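Jendulo build notes, December 17, 2018
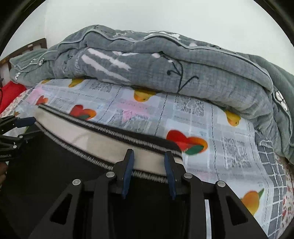

Gray comforter folded back at the head of the bed, slatted headboard behind.

Build went up late last night, played it through twice this morning. Writing this before I forget which bugs are mine and which are Melaniia's.

Short version: chapter two is playable start to finish. Chapter three opens, crashes when you talk to the ferry clerk. Known. Don't log it again please.

Battle stuff

Turn order finally behaves. Old problem was the speed stat being read before buffs went on, so a hasted party member still went last on the first round. Moved the read to after the buff pass. Feels a lot better already, the Rodholm bandit fight went from a slog to kind of fun.

New problem from the fix: enemies that act twice per round now get both turns back to back. Brutal with the marsh hounds. Lost the whole party before I got to input anything. Will try spacing the second action at half the speed value, if that's ugly just take the double turn away from hounds and leave it on bosses.

Damage cap test. Halász with the lance, full charge, back attack, both rings on: 1,634. Way over what we wanted for that point in the story. Boss goes down in one hit and skips its speech, and then the speech plays in the next room over a treasure chest. Funny once. Rings shouldn't stack, the flag for it is in the item table but nothing reads it. Mine, will do tonight.

Poison still ticks in menus. Brisa says leave it in. No.

Dialog

Brisa sent over the rewrite of the Pralness town scenes. Much better. The mayor doesn't explain the war anymore, he just complains about the price of lamp oil and you get the war from that. Pasted in everything except the inn, which has a branch that depends on whether you paid the toll or snuck past, and the toll variable gets wiped on map change. So right now everyone is treated as a sneak. Innkeeper is very rude to honest players.

Text box overflows on long names again. "Halász" is fine now in the small font, but the accent gets clipped in the big one, top row of pixels missing. Melaniia redrew the a and has a fix for the line height, not merged yet.

Also found three lines where Halász is called "the captain" before we know he's a captain. Marked them in the script, Brisa to look at. Might be ok if the sailor says it, he'd know.

Saves

Saves from the last build load but the party shows up inside the wall in the Rodholm cellar. Can walk out on the left side, can't get back in. Don't care about old saves at this stage but put a message on load so testers dont write to us about it.

Autosave on map change works. Autosave on map change during a fade does not, you get a black screen on reload and the music. Have to wait for the fade to end. Tried a delay, hacky, worked 5 times out of 5 but I don't trust it. Proper way is an event when the fade's finished. Ask Melaniia if hers already sends one.

Sound

Town theme loops clean now. Battle theme has a click at the loop point, only on the laptop, not on the desktop machine. Sample rate? Look at it later. Cursor sound is too loud, turned it down, still too loud.

Footsteps in snow use the sand sample. Leave it for the demo.

Demo

Still aiming for February. What has to be in:
- prologue, trimmed. The boat ride is too long, cut the second conversation
- Pralness, all of it, with the inn fixed
- Rodholm up to the bandit fight
- end card with the chapter three map on it

Not in: fishing, the card game, anything past the ferry. I know the fishing works. It's not going in.

Melaniia wants the overworld in the demo too. I'd say yes if the airship shadow gets fixed, it draws on top of the mountains at the moment. She thinks it's a sort order thing and quick. If it's done before the break it goes in, otherwise we fade straight from town to town like now.

Title screen: logo is placeholder, the J still has the old tail. Brisa has two versions in the shared folder, I like the second one, the one with the plain underline. Menu needs a "continue" that's grayed out when there's no save, currently it lets you pick it and starts a new game with no party. Walked round Pralness as nobody for a while. Invisible, can still buy potions.

To do for me tonight
- rings
- hound turns
- toll variable, make it global
- load message
- ferry clerk crash, at least find the line

Frame drops in the Rodholm market when it rains. Didnt get to it. Turn the rain particles down to half and see, then look at the crowd sprites, I think they're all updating even off screen.

Backup drive is full again, moved the old builds off.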